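4.2 Why people keep old computers at home

We turn now to the part of the study that gave us the most pleasure to carry out, and which takes up the largest share of our notes. The household survey in Kirnar and Sosville brought back 3,669 usable forms, and one of the broader questions on it asked people to tell us, in their own words, why a computer they no longer used was still in the house. We had expected short replies. Many people filled the box and carried on over the back of the sheet, and a few stapled on an extra page.

The commonest reason given, in both towns, was that there were things on the machine that the owner did not want to lose – family photographs above all, but also letters, school work and, in several cases, the accounts of a business that had long since closed. People very often told us that they meant to copy these things across one day. Few had set a date for doing so, and those living in larger houses seemed to feel the least hurry, as one might expect where there is a loft or a spare room to put things in.

A second group of replies had to do with money. A computer is remembered at the price that was paid for it, and it is hard to carry something to the tip when one can still recall saving up for it. This feeling was stronger in Sosville, where the nearest collection point is 14 miles off at Duggan and opens only in the mornings. Kirnar has had a kerbside collection for nine years, and people there wrote about parting with their machines in a noticeably lighter tone.
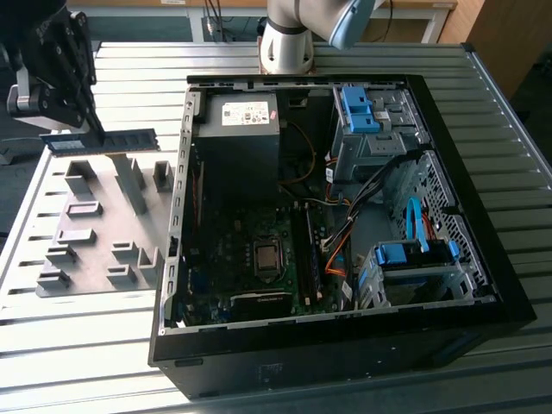
Figure 3. A memory module held above a grey fixture plate.

Do people hold on to a computer for longer when they have had it repaired? In our sample they did, and the difference was plain in both towns, even among those who told us that the repair had been a small one and had cost them very little.

We would be careful about reading too much into this. People who take a machine to be mended may well be the sort who look after their belongings in any case, and our form did not ask about other things in the home, such as kettles or bicycles, that would have let us tell the two apart. The follow-up visits, made in December to nearly 100 of the households, help a little here. Several of those we called on spoke fondly of the repair shop in Pudano, and had plainly enjoyed going there as much as having the work done. We come back to these visits in section 4.3, where we look at who in the family decides that a thing is finally to go.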